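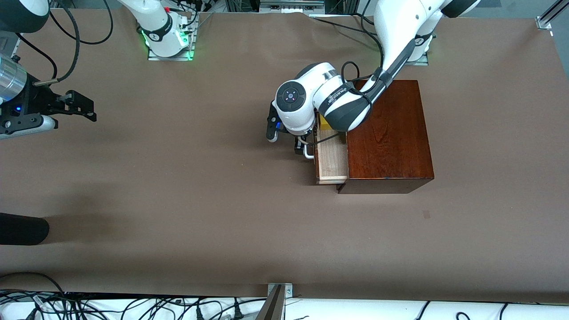 갈색 종이 위에 올려놓은 적갈색 나무 장

부모님이 쓰시던 가구, 다들 어떻게 하셨어요?

글쓴이: 볕드는마루
2018년 2월 14일

안녕하세요, 늘 읽기만 하다가 처음으로 글을 남겨 봅니다. 5월에 이사를 가는데요, 어머니가 시골집을 정리하시면서 쓰시던 가구를 가져가라고 하세요. 서랍장이랑 찻상, 그리고 제가 어릴 때 숙제하던 책상까지 다 해서 다섯 점쯤 됩니다. 마음 같아서는 전부 데려오고 싶은데 새집이 지금 집보다 작아요. 남편은 두 점만 고르자고 하고, 저는 고르려고 앉으면 자꾸 옛날 생각이 나서 진도가 안 나갑니다. 서랍장 맨 아래 칸에서는 아직도 나프탈렌 냄새가 나거든요. 그 냄새가 뭐라고 코끝이 찡하더라고요 ㅎㅎ 비슷한 일 겪으신 분들 계시면 어떻게 정하셨는지 이야기 좀 들려주세요.

답글: 느린우체통
저는 시어머니 장롱을 받아서 19년을 썼어요. 처음에는 솔직히 부담스러웠지요. 문짝도 뻑뻑하고 방 한쪽을 다 차지하고... 그런데 아이들이 그 안에 숨어 놀면서 크다 보니 어느새 우리 집 장롱이 되어 있더라고요. 작년에 경첩이 완전히 나가서 보냈는데 트럭 가는 걸 보고 베란다에서 한참 서 있었습니다. 들일 자리만 있으면 저는 데려오시라고 하고 싶어요.

답글: 콩자반
저는 생각이 좀 달라요. 기분 상하지 않으셨으면 좋겠는데, 가구는 결국 매일 쓰는 물건이잖아요. 저도 친정 책상을 아까워서 받아 왔다가 3년 동안 빨래만 얹어 두고 살았어요. 지나다닐 때마다 옆구리 찧고요. 나중에 조카가 가져가서 잘 쓰는 걸 보니까 진작 보낼걸 싶었습니다. 남편분 말씀대로 두 점이면 딱 좋을 것 같아요.

답글: 느린우체통
콩자반님 말씀도 맞아요. 그래도 빨래 얹어 둔 책상도 저는 조금 부럽네요 ㅎㅎ 한번 보내고 나면 다시 구할 수가 없으니까요.

답글: 콩자반
그건 그래요. 그래도 옆구리는 정말 아팠습니다.

답글: 볕드는마루
두 분 말씀 다 읽고 또 읽었어요. 서랍장은 꼭 가져가기로 마음을 굳혔고, 찻상하고 책상 사이에서 왔다 갔다 하는 중입니다. 그런데 고민이 하나 더 생겼어요. 새집 거실 벽을 다시 칠하려고 하는데, 짙은 색 나무 옆에는 어떤 벽이 어울릴까요? 저는 그냥 흰색이 무난하지 싶은데 어머니는 때 탄다고 말리시네요. 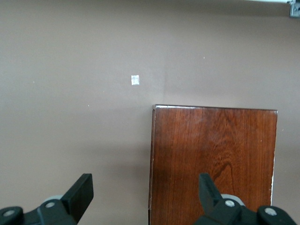
회갈색 무광 벽 앞에 세워진 적갈색 나무판

답글: 노남길 (살림·집수리 게시판 운영자)

벽 색 이야기가 나와서 저도 한마디 거들고 갑니다. 회갈색에 연보랏빛이 살짝 도는 무광 벽은 오래된 나무하고 꽤 편안하게 지냅니다. 흰 벽 앞에 두면 짙은 가구가 유난히 커 보일 때가 있는데, 벽이 한 톤 내려오면 그 느낌이 한결 덜해요. 다만 이런 색은 빛을 많이 탑니다. 같은 벽인데도 위쪽은 밝고 아래쪽은 그늘져 보이기도 하니, 견본은 꼭 칠할 벽에 직접 대 보시고 아침에도 보고 저녁에 불 켜고도 보세요. 저는 급한 마음에 가게 조명 밑에서만 보고 골랐다가 안방을 다시 칠한 사람입니다. 아내가 아직도 그 이야기를 해요.

그리고 책상 말인데요, 다리를 분리할 수 있는 것이면 당분간 상판만 세워서 보관하는 방법도 있습니다. 당장 결정하기 힘드실 때는 시간을 조금 버는 것도 괜찮다고 봅니다.

답글: 콩자반
운영자님, 저는 그 색 반대예요. 저희 집이 북향인데 비슷한 색으로 칠했더니 겨울 오후에는 네 시만 되면 저녁 같아요. 볕이 잘 드는 집이면 모를까, 새집 방향부터 여쭤봐야 할 것 같아요.

답글: 노남길
아, 방향을 먼저 여쭸어야 했네요. 북향이면 저도 크림색 쪽으로 말씀드렸을 겁니다.

답글: 볕드는마루
남동향이에요! 오전에는 거실 안쪽까지 해가 들어온다고 하더라고요. 견본부터 몇 장 얻어 와서 붙여 볼게요. 어머니께 전화드렸더니 찻상은 당신이 조금 더 쓰시겠대요. 그럼 저는 책상을 데려오면 되는데, 남편이 줄자를 들고 와서 지금 옆에서 한숨을 쉬고 있습니다 ㅎㅎ 5월에 이사하고 나서 또 소식 남길게요. 다들 따뜻하게 답해 주셔서 고맙습니다.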